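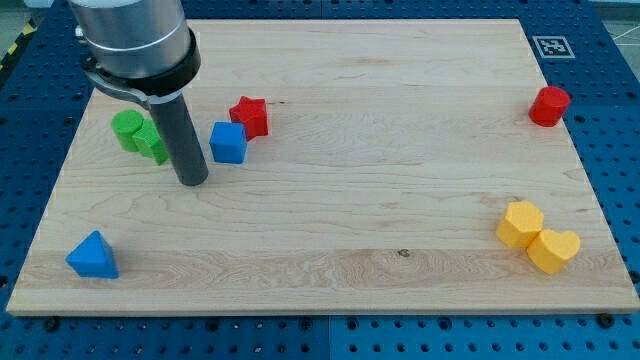

Can a machine do it yet? Shop and household chores, one at a time

Readers of the Illholm tips page keep asking which jobs they can hand off and which they still have to do themselves. The answers below are for a home or a small shop. Updated Sun 5 November.

Sorting small parts by color or shape

Partly. Pushing solid blocks across a flat board with a plain rod is within reach of an arm, provided the pieces stand apart and the light is even. A hexagon and a heart in the same yellow are harder to tell apart than a red cylinder and a blue cube. Mixed screws in a coffee can are another matter. For those, keep doing it by hand:

Tip the can onto a light-colored board with a raised edge.
Pull out the washers first with a magnet, if they are steel.
Push the rest into piles with a ruler. Pushing is faster than picking up.
Funnel each pile into a jar and label the lid.

Vacuuming floors

Yes, on one level. Pick up cords and socks before you start it. Empty the bin after every run and cut the hair off the brush once a week. The Vilau we have had since July still misses the corners behind doors, so go over those with a broom.

Mowing

Yes, if the lawn is fairly flat. Walk it first for sticks and toys. You will still need to trim along fences.

Folding laundry

No. Fold shirts while they are warm from the dryer and stack them by drawer. A load takes 15 minutes if you don't stop.

Washing dishes

The dishwasher does the washing. Loading and putting away are still yours. Scrape plates but don't rinse them, and face the dirty side toward the center.

Sweeping up sawdust

No, and don't run a household robot vacuum in the shop. Fine dust clogs the filter and a stray screw can jam the brush. Use a shop vac with a bag. Kerslake bags fit ours and cost less in the pack of 10.

Sanding flat boards

Yes in a factory, no at home. Clamp the board and go with the grain. Knots are harder than the wood around them, so keep the sander moving there or you will leave a dip on either side.

Wiping down a work table

No. If your table top is perforated, brush it before you wipe it, or the dust turns to paste in the holes. A stiff bottle brush clears the ones that are already plugged. Bolt heads collect grime too, and an old toothbrush takes care of them.

Next update: window cleaners, and whether the Bolon gutter crawler can get past a downspout.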